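Notebook, pavement runs, sim
2023-06-14
Present: me (Wenche), Ottar on the second gamepad, Lemlem on the logs

Goal for the day was to drive the Dostden street map by hand and get clean demonstrations for the straight-ahead policy. The last batch, from February, taught the robot to weave. I drove that batch. Gudrun has been kind enough to mention this only twice.

Changes before starting: stick deadzone raised, top speed capped, steering smoothed on the way into the log but not on the way to the wheels. Ottar says the capped speed feels like pushing a wardrobe. Fine, the wardrobe goes straight.

Run 9 is the one I want everyone to copy. Start on the wide pavement, building to the left, kerb to the right, pedestrian up ahead walking the same way. I lined up on the long joint between the slabs and held it. The big dark box on the right makes you want to drift left, and the shadow edge on the left makes you want to drift back again. Ignore both. The shadow is not a kerb, whatever your thumb thinks.
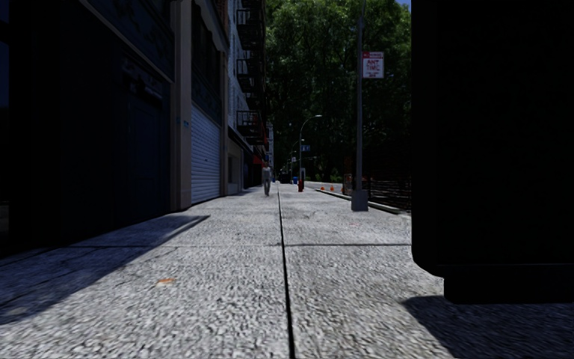 What to do when driving this stretch

1. Pick your line before touching the stick. If you have to correct, do it slowly and leave it in the log.
2. Don't overtake the pedestrian. Ragnvald overtook, beautifully, and now we have one heroic demonstration that matches nothing else.
3. Treat the signpost at the kerb as solid. It is thin, and Ottar found it anyway.
4. Litter: drive over it. I steered round a scrap for three runs before Lemlem asked what I was teaching.
5. Stop with the stop button, not by letting go. Letting go logs as a long thoughtful pause.

Kept 41 runs and binned the rest, mostly for point 5. Lemlem's script threw out 557 frames at the joins where the episode reset and the robot appeared to teleport — worth checking whether the February set has the same thing in it. That might excuse some of my weaving, though not all.

Still to do: Ottar to redo the left-hand starts, me to write the deadzone value down somewhere other than my hand. Training goes on tonight if Gudrun's job is off the machine.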